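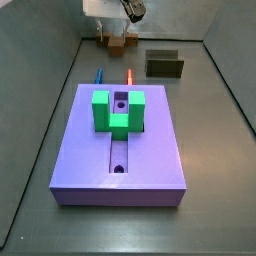
Papers > Trasent Working Papers > Parts and Names > Section 3

Contents Abstract Methods References Download

14 March 2026
Cristóvão Veloso

3. Materials

3.1 The Rathjen set

The part names collected in this study all refer to one set of parts, known as the Rathjen set. It consists of a purple base block, a green U-shaped block, a blue peg, a red peg and a brown bracket. An earlier set, Rarance, was used in the January pilot and had every part in the same grey. Its descriptions relied so heavily on size and position that they could not be compared with each other, and they are left out of the analysis.

The base is the largest part and the one the others are most often described against. It is a thick rectangular slab with a slot recessed into its top face. The slot is wide at one end and narrows to a channel, which stops short of the edge of the block. Two round holes are set in the floor of the recess, one in the wide pocket and one at the closed end of the channel. We call these the upper hole and the lower hole throughout, whichever way the base is turned.

The green part has two square uprights joined near the bottom by a crossbar. A short stub on the crossbar points into the narrow channel when the part is in the slot. The upper hole can then be seen between the uprights, while the lower hole stays clear of the green part altogether.
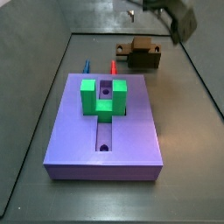

Small differences in how the green part sits were treated as separate layouts only if the part had been moved on purpose. A part standing slightly askew in the pocket counts as the same layout as one standing straight. We did not correct such differences between sessions — the wording we were interested in ("in the slot", "standing in the groove", "pushed down into the T") did not seem to depend on them.

The two pegs stand on end behind the base, blue to the left and red to the right. Seen from the front, only their upper portions show over the back edge. This was kept in all layouts of the Wendonier list, where it gave writers a reason to choose between "behind" and "next to".

3.2 The brown bracket

The bracket caused the most trouble in naming. It has a central block with an arm on either side, and a hole through each arm. From farther off, and at some angles, the holes cannot be made out and the part can be taken for a flat board or plate. Closer in, the step between the block and the arms is plain, and the front of the block has a more orange tone than its top.

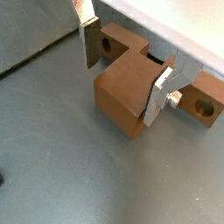

Figure 1. The brown bracket at close range. The side arms are set farther back than the central block, and each has a through-hole.

Writers called it a bracket, a clamp, a bridge, a hat and, in a few cases, a wing nut. All of these were accepted as names for the whole part. "Ear" and "flange" were coded as names for the arms.

3.3 Descriptions

Descriptions were written by 505 adults. Each was asked for two, one of a single part and one of a full layout, and could add a further one if they wished. This gave 1,046 descriptions. Spelling was corrected before coding, but word order and punctuation were left as written. Where a writer used one word for both pegs and told them apart by colour alone, the word was entered once for each peg.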